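From: Impi Kuusisto
To: Hirnanton Buyers and Sellers list
Date: Jan 17, 2025
Subject: Re: Re: Plimlow Road lot - is the well a dealbreaker?

Hi Marjatta, and hi to everyone else who's been following along,

Sorry for the slow answer, we were without internet for most of the week and I only got your note last night.

On Jan 17 you'd think the ground would be too hard to learn much, but I drove out to the lot this morning anyway and walked it end to end in my big boots. The driveway is better than the listing makes it sound! Somebody has put gravel down as far as the bend, and after that it's a farm track, but my little car managed it fine. The culvert at the bottom does look tired, and I'd want a price on that before I signed anything.

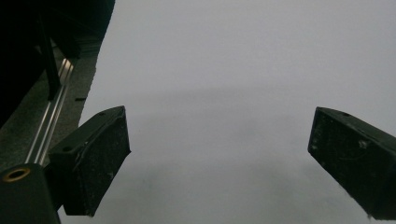 The other thing I'd push on is the right of way. When we bought on the Rorholm side, our lawyer found that the neighbour had a signed agreement to cross our back field with his tractor, and it wasn't in the listing or on the survey we were given. We'd have gone ahead regardless (he's lovely, and he plows us out) but I'd have liked to know before we picked the spot for the garage.

You wrote:

> The agent says the well was drilled to 598 feet and
> gives plenty of water, but she can't find the
> driller's record. The house that used to be there
> came down in November and the power pole is still
> standing. Jääskeläinen's want $2000 to do a proper
> flow test and a lab sample. Is that money down the
> drain if we end up walking away? We've only got
> 6 days left on the conditions.
> - Marjatta

I'd pay it, or better still ask the seller to split it with you. A well that deep makes me curious why they had to go so far down, and I'd want to see how fast it comes back after it's been drawn low. Our own is nowhere near that and we've never run short, even with a full house at Thanksgiving and everybody wanting a shower. Ask for an extension on the conditions as well - sellers with a bare lot in the middle of winter don't usually have a lineup at the gate.

As for the septic, don't assume the old bed is any use to you. It may have been sized for a two-bedroom cottage and you're talking about four.
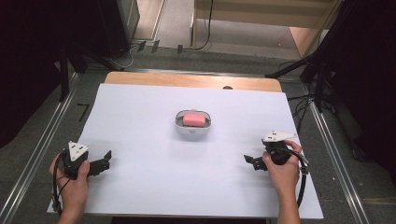
Marjatta wrote back off-list while I was typing this and says I can pass it along: the seller has agreed to extend, but won't put a cent toward the flow test, and she's wondering whether to knock it off the offer instead. She also says the lot is 35 minutes from the hospital by the shore road, longer if the bridge is down to one lane.

I'd knock it off the offer, myself. Has anyone else here dealt with a missing well record? I'd love to hear who you called.

Cheers,
Impi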